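Werkstattheft Wortkiste, Januar 2025
Eintrag: »Schlips«, »Zipfel« und der ganze Rattenschwanz 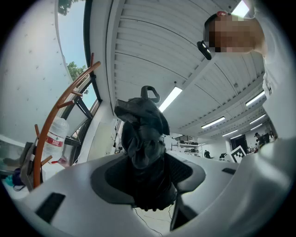

Also, ich wollte heute eigentlich nur schnell den Artikel zu »Schlips« fertig machen, damit Kgomotso ihn gegenlesen kann, und jetzt sitze ich seit dem Frühstück daran und habe drei neue Baustellen. Ich schreibe es lieber gleich auf, sonst weiß ich in zwei Wochen nicht mehr, warum im Zettelkasten plötzlich Rockschöße liegen.

Ausgangspunkt war die Redensart »jemandem auf den Schlips treten«. Ich hatte mir das immer so vorgestellt wie alle anderen auch: Krawatte, sehr lang, sehr kleiner Mann. Quatsch natürlich. Der Schlips ist hier das niederdeutsche »Slip«, also der Zipfel, der Rockschoß, und auf so einen langen Rockschoß kann man jemandem im Gedränge wunderbar treten. Als die langen Schöße aus der Mode kamen, hat sich die Krawatte das Wort geschnappt, und seither wundern sich die Leute über das Bild. Schön ist das! Die Redensart hat den Stoffwechsel einfach überlebt (Kgomotso, den streichst du mir bitte nicht wieder raus).

Dann bin ich zu »Schlippe« abgebogen. Das kenne ich von meiner Großmutter als den schmalen Gang zwischen zwei Häusern, durch den man nur seitlich kam, wenn man Einkaufstaschen dabei hatte. Im Zettelkasten liegt es unter »Durchgang«, unter »Zipfel« und einmal auch unter »Ungeklärt«, jedes Mal in meiner Handschrift. Ob Gang und Rockschoß wirklich zusammengehören oder ob der Gang eher zu »schlüpfen« gestellt werden muss, weiß ich noch nicht. Bauchgefühl: schlüpfen. Aber mein Bauchgefühl hat auch einmal behauptet, die Hängematte käme von hängen und Matte, und wir wissen ja, wie das ausgegangen ist. (Für die Neuen: karibisches Wort, kam über das Spanische und Französische ins Niederländische, und dort hat man es sich dann zu »hangmat« zurechtgebogen. Volksetymologie wie aus dem Lehrbuch.)

Mittags mit Kgomotso telefoniert. Kgomotso Mkhize findet, der Artikel sei zu voll, und wir sollten »Zipfel« ganz herausnehmen. Ich finde das nicht! Wer »Schlips« nachschlägt, der will doch wissen, was sonst noch am Kleid herumhing. Wir haben uns auf einen Verweis geeinigt und darauf, dass ein Artikel bis zu 2000 Zeichen haben darf, Belege nicht mitgerechnet. Das ist großzügig, ich bin trotzdem drüber.

Technisches, damit es mal irgendwo steht: Die neue Zettelsuche in Kokex mag keine Umlaute am Wortanfang. »Ärmel« findet sie nicht, »aermel« schon, und »Übermut« bringt gar nichts, egal wie man es schreibt. Ich habe 23 Stichwörter von Hand nachgetragen und dann keine Lust mehr gehabt. Der Rest muss warten, bis jemand von Cekine zurückruft. Solange bitte alles mit Ä, Ö und Ü zusätzlich ins alte Verzeichnis schreiben, ja, auch wenn es nervt.

Noch etwas zu »Ärmel«, wo ich schon mal da war: »Arm« plus Verkleinerung, das Ärmel war also zuerst ein kleiner Arm. Und »etwas aus dem Ärmel schütteln« wird gern mit den Falschspielern erklärt, dabei waren die Ärmel früher oft so weit, dass man sie als Tasche benutzen konnte. Ich würde beides in den Artikel nehmen, aber die Taschen zuerst. Die Falschspieler sind mir zu gut erzählt — bei solchen Geschichten werde ich misstrauisch.

Was ich auf keinen Fall vergessen darf: Im Karton aus Nanport liegen noch rund um die Kleidung lauter Redensarten, die wir nie sortiert haben. »Aus den Nähten platzen«, »Jacke wie Hose«, »die Hosen anhaben«, »am Zeug flicken«. Vor allem »Jacke wie Hose« möchte ich mir selbst nehmen, da geht es wohl um Jacke und Hose aus demselben Tuch, und ich hätte gern einen Beleg, der älter ist als der auf unserem Zettel.

Offen:
»Schlippe«: Gang oder Zipfel, noch mal in die Mundartwörterbücher schauen
Verweis von »Schlips« auf »Zipfel« setzen
Artikel kürzen (seufz)
Cekine wegen der Umlaute anrufen
Kgomotso den Karton zeigen, spätestens im Mai soll der Kleiderteil stehen

Nachtrag am Abend: Habe den Artikel doch noch gekürzt. Die Großmutter ist rausgeflogen, der Stoffwechsel ist dringeblieben. Fassung liegt im Ordner Bangera, ganz oben.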